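Workshop members build arm to strip old desktop computers

May 11, 2026

A shared workshop in Wirkolora has put a home-built robot arm to work on its backlog of donated office computers. The arm, which members call Zellden, is learning to take apart desktop machines so that the parts can be sorted, tested and reused.

The workshop has taken in 496 desktops since December, most of them from offices that were replacing their equipment. Members had been opening them by hand on open evenings, but the stack by the loading door kept growing. A small group began designing the arm over the winter and had it moving under its own power by early spring.

Most of the structure was made on site. The links were drawn and cut in the workshop, and the motors came out of a packaging line that was being scrapped. The controller is a secondhand board sold under the name Brivison, which the group picked because two members already knew how to program it. Dierckx, a machine shop across the street, turned the base plate at no charge.

The total spent so far is 731 dollars, paid out of the workshop's tool fund. Close to half of that went to the gripper and the small camera at the wrist. The group went through several sets of fingertips before settling on the current ones – the first were too thick to get between a cable plug and the metal next to it.

Work at present is on Dell desktops, which make up the largest share of the donated stock. A member takes off the side cover and sets the case flat on the bench under the arm. The arm is then guided over the open case from a laptop, and each move is saved so it can be played back on the next case of the same model. 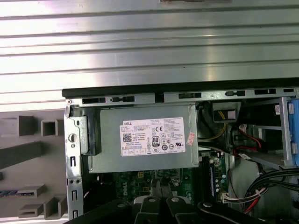

Can the arm take a computer apart without help?

Only in part, for now. It can repeat saved moves on a model it has been taught, but a person still opens the case, loosens the screws and stands by with a stop switch.

The order of work is the same for every case. Memory comes out first, then the drives, then the data cables, and the power supply last. Cables are the slow part. They rarely sit in the same place from one machine to the next, and a saved move that worked on one case can miss a plug by a finger's width on another. The group is writing a routine that checks the wrist camera before each grip and shifts the arm to match.

Power supplies are removed whole and are never opened at the workshop. Every computer is unplugged and left overnight before it goes on the bench. Drives go into a locked cabinet and are wiped or crushed by hand. The arm has no part in that step.

Parts that pass testing are used in rebuilt computers, which the workshop gives to households in the area. It hopes to hand out up to 200 of them this year. Bare cases and failed boards go to a metal recycler.

A second arm is planned if the first one holds up through the summer. It would carry a powered screwdriver in place of a gripper, and the two would share one bench. The group has the motors for it but is short on bearings and a second power source.

The drawings and the control program will be posted on the workshop's website once the wiring has been tidied and the parts list checked. Anyone who wants to see the arm running can come to an open evening. Visitors are asked to stay behind the yellow line on the floor and to tie back long hair. Desktops can be dropped off at the loading door during opening hours, but the workshop cannot take monitors or printers.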